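Moving Out of the Big Kitchen

January 2021

I sold the house in April and I have been meaning to write about the kitchen ever since, mostly to stop boring people about it on the phone. The rest of the house I gave up without much fuss. The stairs creaked, the yard flooded, and the upstairs bathroom had been two weeks from finished for nine years. But the kitchen had a pantry you could stand in, and I had filled it the way some people fill a storage unit, with total confidence that the day would come.

The apartment kitchen is one wall long. If I stand in the middle and stretch out my arms I can touch the refrigerator and the window, and I have done this for guests, who are polite about it.

So this is a post about getting rid of things, by a person who is bad at it.

The inventory

My friend Inês Gouveia came over with a clipboard. She used to manage a warehouse for Brandão, the restaurant supply people, and she cannot look at a shelf without wanting to know what is on it. Her plan was that we would write down every object in the kitchen before I was allowed to have an opinion about any of them. I thought this would take an hour. It took two evenings and most of a lasagna.

The final count was 200 items, if you let a set of measuring spoons be one item, which we argued about. Of those I had used 71 in the past year. I know it was 71 because Inês wrote it at the bottom of the sheet and underlined it and then turned the clipboard around to face me.

The other 129 included a fish poacher, a second fish poacher, a tortilla press, a stack of ramekins bought for a dinner party in another decade, and a Skadileo pasta machine still sealed in its plastic. I do not poach fish. I have never poached a fish. I must have wanted to be someone who did, and then a few years later wanted it again.

The drawer under the oven deserves its own mention. It held eleven lids. We tried each of them on every pot in the house and two fit. I kept four, and I would rather not discuss it.

What the pantry cost

There is a number I worked out one night when I should have been asleep. Going by old receipts and some guessing, I had spent more than 2,000 dollars on kitchen equipment I had either never used or used once. The once is almost worse. I can remember the single crepe evening. It was a nice evening. It was not a hundred-dollar evening, and the pan alone was 100.

My brother-in-law Vasco Coelho, who cooks better than anyone I know, owns three knives, two pots and a frying pan that looks like it was dug up. I called him hoping for sympathy. He asked what a Divow was, and I explained that it was a countertop steamer with a separate tray for eggs, and there was a long quiet on the line. Then he asked whether I had a pot. Then he asked whether the pot had a lid, and I changed the subject.

The sale, such as it was

I held a yard sale in the driveway and learned that people do not want your fish poachers. They will pick one up and turn it over and ask you what it is, and once you have told them they put it down very gently. The ramekins went early. The pasta machine went to a young couple who were so happy about it that I nearly warned them.

The steamer I sold online to a man in Nirklow, forty minutes away, who wanted to meet in a parking lot at night. I have watched enough television to find this worrying. He was a retired dentist and he brought me plums.

Whatever was left by evening went in boxes marked FREE and sat at the curb. By morning the boxes had been taken and the things in them left in a neat row on the grass.

What survived

I had a rule for the move, which was that anything living on the counter had to earn its spot at least three times a week. The stand mixer failed this and went to my niece, with ceremony. The bread machine failed it so badly we didn't hold a vote. The coffee maker passed. A toaster oven passed, and it has turned out to be the one purchase I will defend to anybody. I went eleven days after the move without turning on the real oven, and when I finally did it smelled like the previous tenant's opinions about garlic.

A dish rack passed too, though I fought it. I had a dishwasher for nineteen years and I thought of dish racks as something from college. Now I wash a plate, stand it in the rack, and take it out again at dinner. The plate never sees the inside of a cupboard. It commutes.
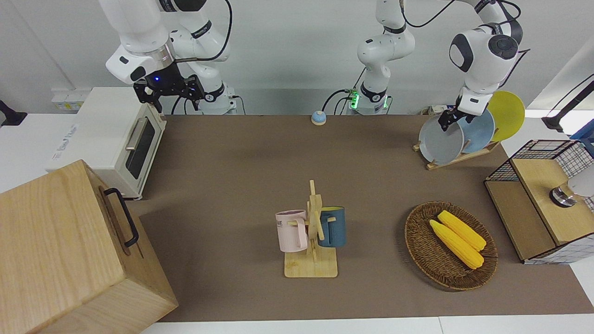

Things I miss

I would be lying if I said the whole business had made me a lighter and better person. I miss the pantry. I miss buying the large size of anything. Flour now comes into the house in a bag so small that I feel like I'm playing store, and I have run out of it twice in the middle of a recipe, a thing that had not happened to me since the nineties.

I miss having somewhere to put people, too. In the old house everybody ended up in the kitchen, leaning on something, eating the garnish. In the apartment one person can be in the kitchen and everyone else has to shout. My sister says this is an improvement and that she always found the leaning stressful.

And I do miss the big roasting pan, which I gave away in a mood. It went over two burners and could hold a turkey or a small child. I had used it maybe six times. Each of those times the house was full and the windows were fogged up and somebody was looking for the good gravy spoon, and I let Inês write it on the wrong side of the sheet. She did ask me if I was sure. I said I was sure because it was late and I wanted to be seen making a hard decision.

Things I do not miss

The crumbs behind the stove. The light over the sink that hummed. The spice shelf, where I found a jar of mace older than my marriage and, going by the color, in about the same condition at the end.

I don't miss cleaning that floor, either. I can mop the new one without moving my feet much. I used to put on a podcast to get through the old kitchen, and now I am done before the host has finished thanking the sponsors, so I know a lot about mattresses and not much about anything else.

And I don't miss looking for things. There are four drawers. If the can opener is not in one of them it is in my hand, and twice it has been.

Where it stands

Inês came by last week and brought the clipboard, which I had hoped was a joke. She went through the drawers and wrote down the lot. I'm up by five since the move. She wanted to know about the egg slicer in particular. I told her it was a gift, and she asked from whom, and I went to see about the coffee.

Vasco, meanwhile, has bought a steamer. He mentioned it in passing, at the end of a call about something else, and he says the tray for the eggs is very handy. I have asked him to put it in writing.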